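The case for taping it down

Most of us have a surface at home or at work that does more than one job. A table is for eating at in the morning, for homework at four o'clock, and for cutting out a pattern after supper. We protect it with whatever is to hand, usually a sheet of card or a bit of thick paper, and then we get annoyed when the sheet slides about. I want to argue for the cheapest answer to this, which is to put tape on the corners and get on with the job.

I say this as someone who spent money on the alternatives. I bought a Zevo desk mat with a rubber back. It gripped well for a month and then it started to curl at one end, and a curled edge is worse than no mat, as everything small rolls towards the middle or falls off the side. After that I had a pair of Troncoso edge clamps, which do hold, but they stand up above the table and I caught my sleeve on them every time I reached across. The clamps are in a drawer now. The mat went under the cat's bowl.

A sheet of dark paper costs next to nothing. It lies flat from the first day if you store it flat. When it is marked or cut through you throw it away and put down another.

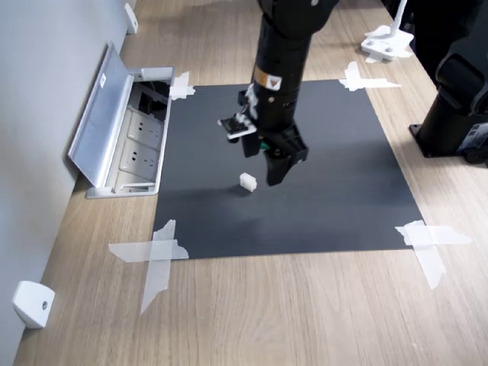
By the Foltemum Home and Workshop Desk
Opinion | June | 5 min read | 14 comments

Crossed strips at each corner, over a dark grey sheet on light oak-coloured wood, make a workspace that anyone can set up. A small white block shows up on it at once. On pale wood the same block would be much easier to lose, and I think people underrate this. We choose mats by how they feel or how they match the room, when the first thing a mat should do is let you see what you have put on it. Dark sheet for pale things, pale sheet for dark things. Keep one of each.

The crossing matters too. A single strip laid straight across a corner will hold against a pull in one direction and give way in the other. Two strips, one over the other, deal with both. They needn't be neat. One can run on well past the corner and do no harm, and a long tail is easier to get hold of when you want the tape off again.

The usual objection is that tape looks untidy. It does. I don't see why that should count for much on a surface meant for work. A chopping board has knife marks and an ironing board has a scorch on it somewhere, and we don't hide either of them. The tape can come up when guests arrive, if it bothers you that much.

A better objection is the finish. Tape left on varnished wood can lift it, and on an oiled top it can leave a mark which takes some rubbing to get out. I accept this. The cure is to use low-tack tape, try it first on the underside of the table, and not leave it down all summer. When I wrote on this subject in the Wumport parish newsletter I had a letter from a reader who had lost a strip of varnish as long as her hand, and she was right to be cross with me for not mentioning it. I mention it now. Peel slowly, keeping the tape low and close to the wood, and if it resists, warm it with your palm first.

There is also the matter of waste. I kept count last year out of curiosity and got through 106 strips, which sounds like a lot and came to less than two rolls. The rubber mat would have filled more of the bin than that on its own. Paper tape can be had if you would like to avoid plastic, though I find it tears at the corners.

What I object to most is the idea that a steady surface is something you have to buy. The Troncoso catalogue that came through my door has 211 pages, and a good many of them are given over to trays, grips, anchors and pads for holding one flat thing against another flat thing. Some of these are well made. If you run a workshop and move your boards several times a day, buy the proper fittings and be glad of them. For a kitchen table or the end of a desk, they are more than the job needs.

Wipe the wood first, because tape won't stick to crumbs. Press the strips down from the middle outwards. Do opposite corners before the other two, or the sheet will creep and you'll get a ridge.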